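How to Turn Paper Cups Into Drawer Organizers (With a Silicone Mat and Not Much Else)

By Shahram Talebi
Posted 3 December 2023

I've been saving paper cups for longer than I want to admit. Milk tea cups, snack cups, the tall skinny ones that desserts come in, anything with nice printing on it. They pile up on a shelf until I run out of shelf, and then I spend an evening cutting them down into little bins for the junk drawer.

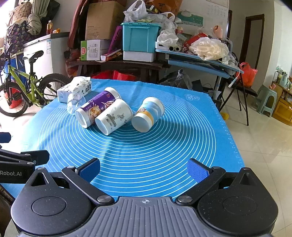

My first post on cup bins was pretty short and left out a lot, and it has still been read 2,965 times, so I figured I should do it properly. People kept asking the same things: how do you keep the cut straight, how do you stop the cups from sliding around the drawer, what about the milk smell. I'll get to all of it.

What you need

Paper cups, any size, as long as the walls are firm
A silicone mat, ideally one with circles printed on it
A ruler and a soft pencil
Small sharp scissors
A craft knife with a new blade
White glue or a glue stick
A few clothespins or binder clips
A scrap of 80 grit sandpaper
Tissues or paper towels
Removable putty or double-sided tape

The mat is the thing I'd spend money on. You can do this on newspaper (I did for years), but glue peels right off silicone once it dries, and cups don't skate around on it while you're marking them. The circles are meant for rolling out dough to a certain size, but they're great for centering round things. Set the cup upright on the rings, nudge it until there's an even gap all the way around, and you can see right away if the base is squashed.

One warning: don't cut on it. Silicone looks tough and a craft knife will go through it like cheese. Put a piece of cardboard down for any knife work and keep the mat for marking and gluing.

Choosing your cups

Squeeze each cup gently around the middle. A good one pushes back. If it folds in and stays folded, it's been wet too long, and you'll fight it the whole way. I toss those.

Look at the seam too, the line that runs up the side where the paper overlaps. If it's lifting at the top that's fine, you're going to cut that part off anyway. If it's lifting at the bottom, the cup is done for.

Mixing shapes is good! I used to try for a matching set and it was a waste of perfectly nice cups. Tall narrow ones make pen holders or, laid on their sides, a place for rolled-up charging cables. Wide short ones are for paper clips, rubber bands, and the coins that live in every drawer I've ever owned. Clear plastic cups can go in the mix as well, but they crack if you cut them the way you cut paper, so I leave those whole and use them to hold water or brushes while I work.

Step 1: Clean and dry

Rinse the cups as soon as you finish with them. This is the part I skipped for ages, and it's why my old desk drawer smelled like a school cafeteria. Use cool water and a drop of dish soap, swish, rinse, and get a tissue down into the groove where the wall meets the base. That groove is where the milk hides.

Don't soak them and don't use hot water. The lining softens and the base can let go.

Dry them on their sides with a bit of space between them. Upside down seems like it should work better, but it traps damp air inside, and I've had cups still clammy the next morning. On their sides they'll be dry to the touch pretty fast, though I still leave them overnight before I glue anything. Roll each one a half turn before you go to bed so the drips don't sit in one spot.

If a cup still smells the next day, put a spoonful of baking soda in it, leave it for another day and wipe it out dry.

Step 2: Measure the drawer

Measure the inside height of the drawer, and I mean the space between the bottom of the drawer and whatever is above it, which on older desks is often a crossbar that sticks down. My first set of bins fit beautifully and then the drawer wouldn't open. I had to fish them out with a coat hanger.

Take a finger's width off that height. That's your cutting height. In my desk it works out to 90 mm, which leaves enough room that pens don't catch.

If you want a stepped look, with shorter bins at the front, work out the tallest height first and go down from there.

Step 3: Mark the line

Cups are tapered, so if you wrap a strip of paper around one, the strip wants to wander off at an angle. For a long time I drew wobbly lines and told myself it was rustic.

The fix is to keep the pencil still and move the cup. Stack a few books until the top one is at your cutting height, lay the pencil flat on the stack so the tip hangs over the edge, and hold it down with one hand. Stand the cup on the mat so it just touches the tip. Now turn the cup slowly with your other hand, keeping it centered on the same ring the whole way around. You get a level line right where it started.

A soft pencil marks glossy printing better than a hard one. If it won't take pencil at all, use a washable marker and wipe off the leftovers afterward.

Step 4: Cut

Lay the cup down on your cardboard and make one small slit with the craft knife a little above the line. Then switch to scissors. Cut straight down from the rim to the slit first, so the top can open up as you go, and then work your way around.

I cut in two passes. The first is rough, leaving a narrow strip above the line. The second is the real one, and because there's so little paper left to push out of the way, the scissors glide. Turn the cup and keep the scissors where they are – your wrist will thank you.

Go slow at the seam. It's double thick there, and that's where the blades like to jump.

Once it's cut, rub the edge with the sandpaper. Light strokes, outside to inside, just enough to knock off the fuzz. Two or three passes around is plenty.

Step 5: Strengthen the rim

You've cut off the rolled lip, and that lip was what kept the cup round. Without it, the top gets floppy. There are two ways to deal with this.

The quick way is to run a thin line of white glue around the cut edge with your fingertip and let it dry. It soaks in and stiffens up. Wipe any drips with a tissue before they run down over the printing.

The better way is a collar. Take the piece you cut off, trim it into a band as wide as your thumb, and glue it inside the top of the cup, with its ends meeting away from the seam. Because it came from a wider part of the cup, it'll be too long, so overlap the ends or snip off the extra. Clip it with clothespins all around. Leave it alone for 30 minutes, and don't peek, because the clips pull the band up when you take them off too soon.

I do collars on anything that's going to hold scissors or heavy stuff. For paper clips, glue on the edge is enough.

Step 6: Arrange and fix in place

Put the drawer on the table next to you and try things out before you stick anything down. Round bins leave gaps in the corners. You can squash a cup gently into a rounded square by pressing it between your palms, turning it, and pressing again. It won't hold on its own, but once it has neighbors on each side it stays put.

Start with the biggest bin in the back corner and fill in toward the front. When you like it, press a pea of putty under each base. Where two bins touch, a small piece of double-sided tape between them helps a lot, and then the whole group moves as one.

I like having the pictures and patterns face up front where I can see them when the drawer opens. It's a small thing, but it makes me weirdly happy.

Laying cups on their sides

For cables, skip the cutting. Keep the cup whole, lay it down with the opening toward you, and put a dot of putty on each side so it can't roll. Because of the taper it'll tip a little toward the base, so slide a folded bit of cardboard under that end to level it. One cable per cup. I tried two once and they came out married.

Cleaning up the mat

Let the glue dry completely, then bend the mat over your hand and the blobs pop off. For pencil smudges, a damp tissue with dish soap does it. Silicone picks up every bit of dust and hair in the room, so rinse it last and hang it over a chair.

Store it rolled, printed side out. Mine spent a few months folded in a cabinet and came out with creases that made everything wobble. If yours has done the same, lay it flat under a big baking sheet with some books on top and give it a couple of days.

How long do they last?

The set in my desk went in last March and it's still fine, apart from one bin that met a leaky pen. The ones in the kitchen drawer get replaced more often, mostly because I keep putting damp measuring spoons in them. If a base starts to feel soft, take it out, because it'll get the ones next to it damp too.

Next up I want to try lids, using the bases from the cups that didn't make the cut. If you've already worked out how to do that without the glue showing, please leave me a comment!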